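Subject: Re: [lowrollers] Ellier free spins, did yours show up?

Hi all,

Catching up on a week of digests with my coffee, so forgive me if somebody already covered this. Somebody wrote:

> Has anyone had luck with the Ellier welcome package lately? I put in
> $25, typed the code in the box like it said, and got the match money
> but no spins. Chat told me to wait a day. It's been three. Also I
> can't tell from the terms if the wagering is on the bonus only or on
> the deposit too. I've played through a fair bit already and the bar
> has barely moved. Should I cancel the whole thing and take my
> deposit back?
> Thanks, and sorry if this is a dumb one

Not a dumb one at all! I went through the same thing with them in May, same code and everything, and it took me two chats and an email to get it sorted out.

First the spins. They don't land with the match. They sit in a separate tab called Rewards (the little gift icon, which on my phone hides behind the menu button), and you have to open the tab and hit Claim. Chat didn't mention this to me either until I asked the second time. If there's nothing in there, send them a screenshot of your deposit with the code showing and ask them to credit it by hand. Mine came through in a couple of hours, at dinner time, naturally.

Now the wagering, and here I'm less cheerful. It's on deposit plus bonus. The sentence is buried way down under the table of country restrictions, and I read right past it. So on my $25 I thought I had a pretty small mountain to climb, and then the bar told me I had $2,164 left to go. I wrote it on a sticky note just to glare at it.

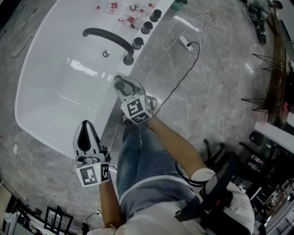

Nour Smadi

The reason your bar has barely moved might be the games you picked. Slots count in full at Ellier, but video poker only counts a tenth and blackjack doesn't count at all while the match bonus is active. I had spent a whole evening on Jacks or Better, very pleased with myself for keeping my balance steady, and the bar went down by about as much as a sneeze. Once I switched to slots it moved, and so did my balance, in the wrong direction – then back up, then down again. I finished the playthrough with $101 in the account and cashed out every cent of it. The withdrawal took five days, and they wanted a utility bill even though they already had my license.

Should you cancel? If your balance is still over what you put in, I'd think about it. Ask chat BEFORE you press anything though, and save the transcript. When you cancel they take the bonus and anything you won with it, and I've heard different things from different agents on how they work out which dollars are which. My agent said real money gets played first. Somebody on here was told the opposite last year (was it you, Greltton crowd?).

Speaking of Greltton, I still like them better for small deposits. The match is stingier but the wagering is on the bonus only, and the max bet while you're playing through is printed right on the cashier page. At Ellier you have to go dig for it. I haven't tried Truson since they changed the loyalty points. I had 784 points there, and after the changeover I had 534, and the email explaining it was so cheery I read it twice looking for the explanation. If anybody got a straight answer out of them I'd love to see it.

Oh, and on the Ding tournament thread – yes, you do have to opt in again every round, even if you were in the last one. I missed round two that way.

Let me know if the spins turn up in that Rewards tab. Check the expiration while you're in there, mine had a 48-hour clock that started when I claimed them.

Good luck,
Nour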